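Subject: Re: [simlab-planning] Pads, instruments and the August purchase request
From: Uzma Gilani
To: simlab-planning list

Hi all,

Thanks for this, it's the message I was hoping somebody would send. Answers first, then a lot more than you asked for, sorry.

> Uzma, before the request goes in I'd like to understand why the
> consumables line for the robotic suturing bench has gone up and the
> new hardware line has gone down. Last year we were talking about a
> second arm cart from Tredden. Now I see pads, thread, needles, spare
> instruments and a storage cabinet. Are we giving up on the cart? And
> can someone who wasn't in the spring meetings get a picture of what
> the bench work looks like close in? I'm being asked to sign for
> things I've never seen used.
>
> Also, is 40 pads a real number or a placeholder?
>
> Malhotra

The cart isn't dead! It moves to next year's capital list, and I'll fight for it there. What changed is that I went back through the bench log and looked at why sessions got cut short. It was hardly ever the arms. We ran out of fresh pads, or we were down to one good needle driver and someone was waiting on it. A second cart would give us twice as many people waiting for the same needle driver. I'd much sooner fill up the hours we already have on the first one.

As for seeing the work, I can do better than describe it. I pulled two views from the instrument level, which is a lot nearer than you ever get standing by the bench.

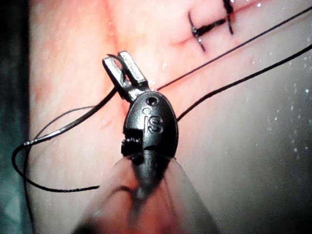
Needle in the jaws, thread out to both sides, two stitches up the line.

Look at how little there is to those jaws. Two short flat faces have to hold a curved needle at whatever angle the person wants, and that's the part I want spares of. When the grip gets unreliable people start regrasping, and then they're practicing regrasping instead of suturing. My proposal is 5 spare instruments, mixed between needle drivers and graspers, with the split decided after Listau has been through the drawer and told us which of the old ones are worth keeping.

Also look at how much thread is in play for one stitch. I used to budget thread by the length that ends up in the pad, and that was just wrong. Most of it is working length. Beginners want plenty to pull through and then they trim off a long piece, and I don't want to be the person telling them to be stingy with it. So the thread line is up, and I'm happy to defend it to anybody.

Now, the pads. 40 is a real number. We have 20 people signed up for the fall block and I want two fresh pads each, one for the early sessions and one for the sign-off. In between they can share the used ones and work along whatever stretch of the incision is still clean. If enrollment changes, the pad count changes with it, and the spreadsheet is set up so you only edit one cell (row 14, the yellow one).

You could ask whether we can do it with cheaper material. We tried a foam block in the spring and I gave it a fair chance. It's fine for learning where your hands go on the console. It's no good for tying, at least the one we had, because the stitch pulled straight through as soon as anyone tightened a knot. I'd keep a couple of blocks for the very first hour and spend the real money on the pads.

The second view is the one that made up my mind about buying graspers as well as drivers:
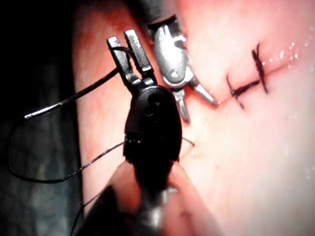

Two instruments at work: thread in the black one's jaws, the silver grasper beside it at the near end of the incision.

I love this one. It's a two-handed job, and the other hand needs an instrument that is just as well kept. In the old budget we treated the second instrument as an accessory, so it got whatever was left in the drawer. I'd like us to plan in pairs from now on. If a pair is out for checking, the other pair is complete and the session goes ahead.

A few smaller items so you have them all in one place:

Storage cabinet. $500, shallow drawers, lockable. The instruments are currently in a bin with foam cut by hand and I would like them out of it. If it has to go, it can go, but please cut it last.

Usage tracking. No cost. Rodimov already has a sheet for the other benches and will add a tab for ours. Every instrument gets a number and every session gets a line. By next year we'd have something solid to put under the cart request, and I can't wait to see those numbers.

Service. Tredden's quote covers the arms and leaves out the instruments. I've asked for a version with both, and I'll forward it when it lands. Please don't approve the one that's in the folder now.

Delivery. Pads have a shelf life, so I'd like the order split in two, half before the block opens and half midway. Can whoever handles receiving tell me if two deliveries on one purchase order is a headache?

Malhotra, if you want to come and sit at the console for a bit before you sign, please do. The bench is free from 4:00 most afternoons through the end of August and I'd be delighted to set you up with a pad and a needle. Same goes for anyone else on this list. Bring your reading glasses if you use them, and don't plan on tying a pretty knot the first time, mine was awful.

I'll hold the request until I have the new service quote, then repost the sheet here with changes marked.

Uzma

--
Uzma Gilani
Suturing bench, simulation lab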